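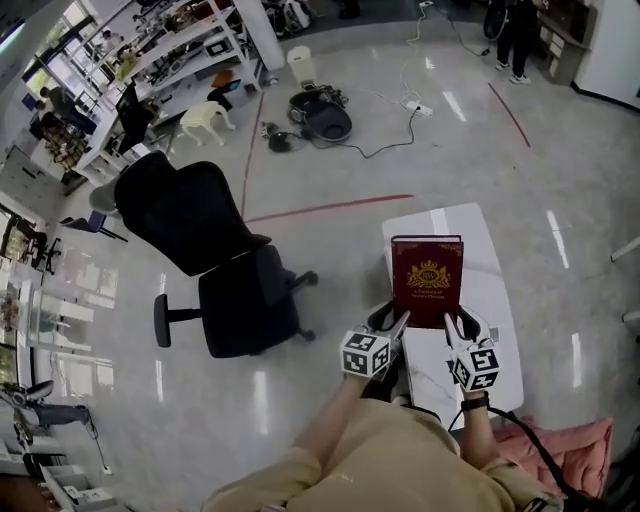
A hardback held between two hand-held grippers at the Mavero workroom.

The first budget had one page. On it there was one line for grippers, one line for computers, and a total at the bottom that everybody liked. Macarena Palma still keeps this page in her drawer, and when a new customer asks her what it costs to start teaching robots by hand, she takes it out and shows them how wrong she was.

Palma plans the equipment for Mavero, a small company which prepares handling data for warehouses and libraries. Her present client is Nyaga, a book storage firm that wants arms to take volumes from a shelf and pass them to a reader. Before Nyaga buys even one arm, people must do the movements themselves, many times, with grippers in their hands. So the question of money comes early.

"I asked for ten pairs," she told me. "Faith asked me who will hold them."

Faith Masanja is responsible for the accounts. In her view the hand-held gripper is the cheap part of the project, and it makes people careless with the rest. Each pair needs an operator, a table, a chair, cables, a place to keep spare fingers, and somebody to check the recordings in the evening. She made a new plan with three pairs in use and one in reserve. The plan had 42 lines. Palma did not enjoy reading it, but she signed it in February.

The spare parts are where the two of them disagreed most. The supplier, Ketasetti, sells the curved fingers in packs of 50, and a pack looks like a lot when you see the invoice. Erasto Mfaume, who repairs the grippers, wanted two packs from the start. He got one. By the second month he was putting old fingers back on the training pair, and the second pack was ordered with express delivery, which cost more than the saving.

Books brought their own costs. A hardback is stiff and can be pinched near the bottom of the cover, but a heavy one turns if the two hands do not agree. Paperbacks bend. Nyaga sent a list of 281 titles it wanted to see handled, and the first quotation had forgotten to say who pays for damaged copies. Now there is a line for this too, and the team buys most of its practice books second-hand from a shop in Gerkside.

What about the robot arms? Ziad Shboul, who advises Nyaga on purchasing, prefers to wait. He has seen firms buy the arm first and then search for work it can do. His advice is to rent for one season, write down every hour the machine stands still, and only then talk about price. He also asks for the repair contract before the brochure. Some sellers do not like this.

Masanja has put 100 hours of rental into the next plan, with a note beside it that says "maximum". Palma has already asked if the note can be removed.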